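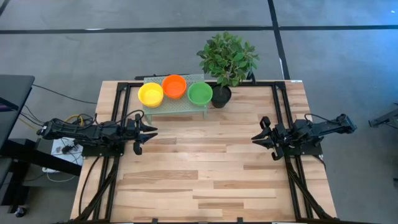 Clearing a rim-strike fault on a two-arm table

Applies to: Kirkgate two-arm table, Lurkar motion controller, Poulain fingers
Last checked: 15 September 2026

A rim strike is contact between a gripper finger, or the part it holds, and the upper edge of a bowl during a place move. The Lurkar controller reports it as a force stop on the wrist axis. The arm halts where it is, the second arm finishes its current segment, and both wait for a reset.

Do not reset yet. A reset returns the arm to the last waypoint by the shortest joint path. If the finger is hooked over the rim, the bowl goes with it. At Vomalstead this has tipped a bowl into the path of the other arm and produced a second stop with both arms inside the shared zone. The steps below free the arm first and find the cause afterward.

What you need

Access to the hold-to-run pendant
A steel rule
The height gauge for the table
The placement log for the current run

Part 1. Freeing the arm

1. Press the stop for the whole table. The force stop holds only the arm that reported it.

2. Wait for the drive status to read "off" on both arms. Status lights on the arms do not confirm that the drives are off. Read it on the pendant.

3. Write down the joint values of the stopped arm before anyone touches it. They are not kept after a restart.

4. Look at the fingertip from tabletop level, from at least two sides. Viewed from overhead, a finger beside the rim and a finger past the rim look the same. Note which side of the wall the tip is on.

5. If the gripper is holding a part, support the part by hand before opening the fingers. Parts released on the rim roll off the outside as often as the inside.

6. Select hold-to-run and the lowest speed. Enable only the stopped arm.

7. Jog straight up in table coordinates, never in joint coordinates. One person jogs, and a second person watches the bowl and says stop if it moves.

8. When the fingertip is above every bowl on the table, move the arm outward until it is back over its own mounting plate side. Leave the other arm disabled until this is done.

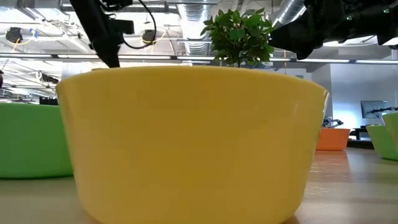
Part 2. Finding the cause

Work through the checks in this order. The first two account for most stops and need no tools beyond the rule.

Bowl moved. Compare the bowl's position with the taught position. Lightweight bowls slide when a finger brushes them on an earlier cycle, and the error adds up without raising a stop. We have measured shifts of up to 40 mm at the end of a long run. If the bowl has moved, return it to its mark and go back through the log to find the first placement with a raised wrist force. That is the placement to correct. The one that stopped is usually only the last of a series.

Bowl exchanged. The bowls differ in height and in the width of the rim. The program knows a bowl by its slot number and nothing else. A taller bowl in a slot taught for a shorter one gives a strike on the first cycle.

Release height. The release point is measured from the tabletop to the lowest point of the held part. People often enter it to the fingertip. With a short part gripped near its top, the difference is enough to use up all the clearance.

Part tilt. A part that has rotated in the fingers hangs lower on one side. Check the finger pads for wear and the grip force for a value left over from another job.

Cable drag. Look at the loop between the wrist and the forearm. If the loop catches at full reach, the wrist arrives late and the tip cuts the corner over the rim. The joint values from step 3 will show this: wrist angle behind the commanded value, other joints correct.

Table reference. Check last. Run the gauge at the four corners and compare with the sheet from January. If any corner disagrees, stop here and redo the table reference for both arms. Correcting the release height to hide a bad reference will move the fault to another slot.

Part 3. Setting the new release point

Enter the corrected height with the bowl and the part that will be used in the run. Approach from above the center of the bowl. The old programs approach on a diagonal from the pick position, which saves a little time and crosses the rim at its lowest clearance.
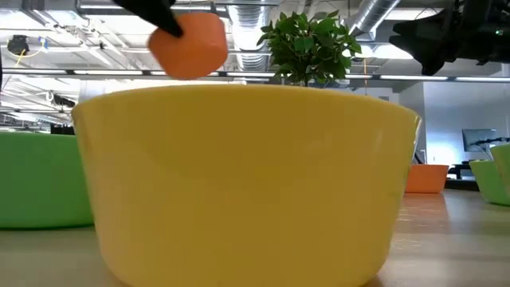
Vomalstead Bench Notes, Issue 34, page 40

Set the approach waypoint 70 mm above the rim, then step down at the lowest speed with the part in the fingers. At each step check the gap between the lower edge of the part and the rim. Tilt must be included, so measure from whichever edge hangs lower.

Store the point only after three placements at low speed with no wrist force entry in the log. Raise the speed in two stages. If an entry appears at the second stage and not the first, go back to the cable check.

Re-enable the second arm with the shared zone locked, run one full cycle, and then unlock the zone.

Record the slot number, the old height, the new height and the cause in the fault sheet. "Reset, OK" is not a cause.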